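Black fluff and shine on a waterproof jacket after drying it on a plush blanket

Home > Clothes and laundry > Outerwear
Asked 4 Nov 2019 - 3 answers - viewed 1483 times

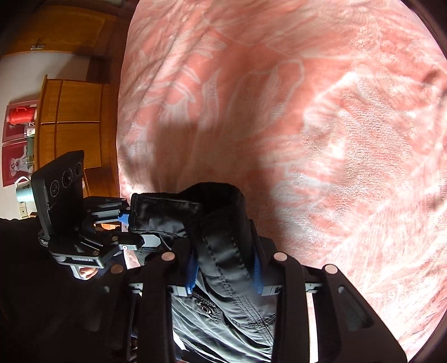

The black fabric on the pink blanket, with the stitched band and one of the snaps.

I have a black jacket with a smooth, slightly shiny outer, bought from the Lunde outlet in June. It has a long stitched band with a snap button near it and a flap at the end. I wore it on a muddy walk and washed it at 30 with normal liquid detergent, then laid it flat on the spare bed to dry. The bed has a pink plush blanket on it, the fuzzy sort with pale flowers, and the jacket was there overnight.

Two problems now. First, it has picked up pink fibres, mostly along the rows of stitching and inside the folds. A lint roller takes them off the flat parts but does nothing for the seams. Second, the fabric has dried in a lot of fine creases below the band and they will not drop out. I have had it on a hanger for 7 days and they look the same as when I started.

The care label has washed out to almost nothing. I can make out the wash tub and what might be an iron, but not whether there are any dots in it or a cross through it. The shop has no record of the style any more.

Questions:

Can I iron it, and if so how hot?
How do I get the fibres out of the stitching without pulling the threads?
Has the blanket done anything to the fabric, or is it only fluff?
The snap has gone a bit stiff as well. Is that from the wash?

I have a steam iron, a tumble dryer with a low setting and a hand steamer I have never taken out of the box. I would like to avoid paying the dry cleaner in Norkness, who wanted 28 pounds to look at it.

Answer 1 (accepted, 12 votes)

I do clothing repairs and get a lot of black jackets in with this sort of trouble. Taking your points in a different order.

Fluff first, before any heat. If you steam or iron over loose fibres you can press them into the surface and then they are much harder to shift. Take the jacket outside and give it a good shake, inside out and then right way round. For the seams, use a clean soft toothbrush, dry, and brush along the line of stitching, never across it. Where several rows of stitching run close together the fibres sit down in the grooves between them. For those, wrap a bit of masking tape round your finger, sticky side out, and dab. Don't use parcel tape, it can leave glue behind. It took me most of an evening to do one coat this way, so put the radio on.

If there is still pink in it after that, wipe the seam with a barely damp microfibre cloth and brush again once it has dried.

The creases. Without a label you have to assume it is a synthetic, and most shiny synthetics will go flat or glassy if the iron is too hot. Use the hand steamer. Hang the jacket up and do the fabric from the inside if the lining allows it, holding the steamer a hand's width away. Smooth the fabric downwards with your other hand, but keep that hand well clear of the steam. Do one section, let it cool fully on the hanger, then look at it. People keep going while it is warm and put new creases in.

If steam does not shift them, iron on the lowest setting with steam off and a cotton tea towel between the iron and the jacket. Test it first on the inside of the flap or somewhere else that does not show. Press and lift. Keep away from the snap, it can mark the fabric round it and scratch the iron too.

I would leave the tumble dryer alone until you know what the fabric is. If you ever find the style number (try the small white tag in the side seam or inside the pocket) you can look up whether it has a coating, and some coated fabrics are meant to be tumbled on low. Others peel.

As for the blanket, it will not have harmed the jacket. The fibres only rub off on to it. The one thing I would check is colour. Rub a white cloth that you have dampened on a hidden bit of the blanket, and if pink comes off on the cloth, don't put anything wet on it again, particularly anything light coloured. On black you would never see it.

The snap is probably detergent residue. Open and close it a few times under a warm tap, dry it, and if it is still stiff put a tiny amount of candle wax on the stud with a cotton bud. Do not use oil, it spreads into the fabric and leaves a dark ring.

Answer 2 (4 votes)

Agree with most of the above. I would add that normal detergent is not great for waterproofs as it stops water beading on the outside. Run it through again with a proper technical wash, an extra rinse and a slow spin, and that may take out a good part of the fluff and the creases together. Half fill the machine at most. Creases like that are often from a drum that was too full or a spin that was too fast.

Clean the filter and wipe the door seal first, or you will only put old fluff back on the jacket.

Dry it on a wide hanger over the bath with the snaps undone and the flap pulled straight. If you have to dry flat, use a clean cotton sheet or an airer. I had the same bother with a fleece throw and a pair of black ski trousers when we lived at Aten - the trousers were fine in the end but I was picking at the waistband until spring.

Answer 3 (0 votes)

Just put it in the dryer with a couple of tennis balls. Works on my Eltotico coat every time.

Comment on answer 3

Tennis balls are for down jackets, to break up the filling. They won't do anything for creases in the outer fabric, and the asker doesn't know if it can be tumbled.

Update from the asker

Toothbrush and masking tape got nearly all of the pink out. There is still a bit at the end of the band where the rows of stitching are closest together, but you have to look for it. I have steamed the lower part once and the creases are softer but not gone, so I will do it again at the weekend before I try the iron. The snap is fine after the warm water. I found a tag in the pocket but it only has the size on it.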